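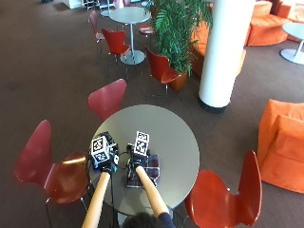 Brayden Caron wrote in to ask whether Prostley Town are really going into the second half of the season without a head coach, and whether he ought to be worried about it. He has followed the club since his dad first took him along, and he says he can put up with losing so long as he knows who picked the team.

Well, Brayden, you weren't the only one asking, so let me set down what we know. The club and Urrutia parted ways after the 2–2 draw at Nidbridge. I was at that game, up behind the far goal with a cup of very bad tea, and I can't say it felt like a last match. We were two up at the break and playing some lovely stuff down the left. Then the rain came in sideways, we stopped passing to each other, and their second goal went in off somebody's knee right before the end. The statement went up on the club site the next morning, and it was four lines long, thanks included.

I'll miss him, and I know plenty of you won't. He came to us in July with hardly any time to get a squad together, he learned all the ball kids' names, and he always stopped at the fence for a chat even when the chat wasn't friendly. The football was another matter some weeks. We never did sort out corners – attacking them or defending them – and I still don't understand why our best header of the ball was taking them.

For now the team is in the hands of Rolitz, who has been running the reserves and knows most of the younger players already. He took training on the back field this week and kept them out there until the lights went off. The board says it will talk to candidates over the next few weeks and would like to have somebody in place before the new year, though they were careful not to promise it. My own guess is that if Rolitz gets a couple of wins they'll let him have it, and I wouldn't mind one bit.

His first game is at home on Sun 14 November, and it would be a fine thing to give him a proper crowd. We had just over 1,000 through the gate for the last home match, which was our best of the season, and the noise when we scored was something I'd been missing. Kids get in free with a grown-up. The parking lot by the school will be open, but please leave the lane clear, as the visitors' bus had an awful time backing out of it last time.

Seats on the bus for the away game after that are 30 dollars, same as before. Let me know if you want one – a reply to this email is fine, or catch me by the turnstiles. And Brayden, bring your dad on Sunday if he's up to it.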